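Last updated: January
Search this site Enter keywords Go

Ginette Turcotte on tables, oil and leaving things alone

Ginette Turcotte is late and so am I, so we start in the doorway of her shop on Hillard with our coats still on. She refinishes tables. Kitchen tables mostly, a few desks, the odd bar top when a restaurant begs. No chairs. "Chairs are joints," she says. "You fix one and the next one goes. I don't have the patience and I tell people that on the phone."

The shop used to be a tire place. Big door, bad heat. She got it two years ago after the old building in Soltisow was sold, and she's still finding boxes she didn't label. There's a radio somewhere in the back that she can't find either. It plays all day.

I'd come to ask about finishes, because readers keep writing in about rings, and white marks, and what to put on a table they bought secondhand. She wanted to talk about sanding first. Okay. Sanding.

"People sand when they're upset," she says. "They see a mark, they get mad, they go get the machine. And then there's a dip in the table forever. I get those all the time. A nice flat top with a bowl in it where somebody had a bad night."

Her own rule is that the sander stays on the shelf till she's lived with the table for a while. She washes it. Looks at it in the morning, looks at it again with a lamp held low and off to the side so the scratches throw a shadow. Half of what she thought was damage washes off, she says. Old polish, candle wax, jam. 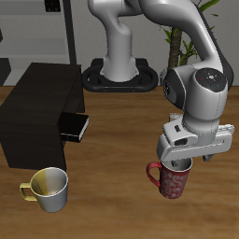 Then she'll try a small patch on the underside, somewhere near a leg. A dab of alcohol on a rag. If the finish goes sticky it's probably shellac, and shellac can be patched without taking it all off. If nothing happens she moves on to something stronger and opens the big door. She keeps notes on masking tape stuck to the bottom of the table itself. Some customers find the tape years later and call her up about it, worried it means something.

Pejman Nazari, who does the pickups and most of the stripping, comes through with a drop leaf under one arm and stops to disagree with her. He'd sand sooner. He says so. "She'll look at a table for a week," he says. "I have to walk around it for a week."

They've had this argument before, you can tell. She lets him finish and then keeps going like he hadn't said anything.

On to oil versus varnish, the part everybody writes in about. She uses oil on most family tables and the reason is repair. Varnish is tougher on day one. But when it fails you're redoing the whole top, and with oil you can do one spot on a weekday night after the dishes. Thin coats. Wipe on, wait 10 minutes, wipe off, and wipe off more than you think. The sticky tables that come in are nearly always too much oil left sitting. She's got one in there now, from a couple in Grandero, that took a fingerprint while we stood talking. Mine. Sorry.

"They put it on like paint," she said. "It was so shiny. They were so proud and then it never dried."

I asked what she charges for one of those and she made a face. More than it should, because stripping gummy oil is miserable work and eats rags. The rags get laid out flat outside on the fence to dry, by the way, never balled up in a bucket. Oily rags can heat up by themselves and catch fire. She said that one twice and told me to put it in, so it's in.
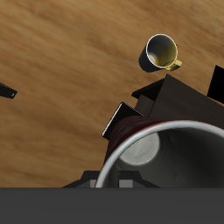 So what takes a white ring out of a finished top?

Patience first, she says. A fresh white ring is often moisture caught in the finish, and some go away on their own in a day or so. If it's still there, a warm iron over a folded cotton cloth, low setting, a few seconds at a time, lifting to check. Try it someplace hidden before you try it in the middle. Black rings are a different animal. Those have usually gone down into the wood and need a bleach made for wood, gloves, and a free afternoon.

She doesn't love coasters. She owns some. "Coasters are for other people's houses," she says, and then says not to print that, and then says fine, print it.

We got onto where the tables come from. Estate sales, a lot. Grown kids who can't fit mom's table in the apartment but can't sell it either, so they pay to have it redone and then it sits at a cousin's. There was one from the Ranjbar family with homework pressed right into the top, long division mostly, and a kid's name going around the edge. The daughter wanted it gone. Then called the next morning and wanted it kept. Ginette hadn't touched it yet, which she takes full credit for.

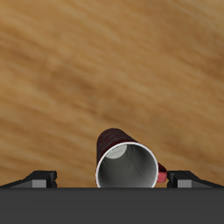

That one got soap, water and two coats of oil and that was the whole job. She charged $50 and felt like she was robbing them. Pejman thinks she should of charged the regular rate. The time spent not doing something is still time, is his view, and he may have a point there, given the heating bill.

She won't do stain matching anymore. Or she will but she sighs about it. Customers bring in a chair, or a photo on a phone, and want the table to be that exact brown, and wood dosen't work like that. Pine goes blotchy. Maple hardly takes it. Cherry is one color in the spring and another by fall if it sits near a window, so even if you hit the match you only hit it for a while.
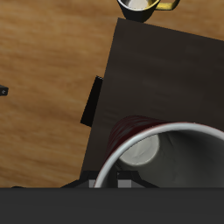 What she'd like people to do is quit matching. Put the light wood next to the dark wood and let them be different. Her kitchen has about every brown there is and nothing in it was bought together. Same idea as the honey-brown top in the picture, with that almost black board laid across it at an angle. The board doesn't make the table look wrong, and a stained top trying to get halfway there probably would. Near misses are what bother the eye, she says, and a big gap reads as something you meant.

Last thing I had written down was kids. Should you wait to redo the table till they're older. She laughed pretty hard at that. Her own are grown, and they come over and do worse to it than they ever did at six. Her advice is use oil, keep a little jar of the same oil under the sink with the date on it, and do a fresh coat when water stops beading up.

The phone rang then and it was about chairs. She said no, very politely, and I let myself out past the drop leaf.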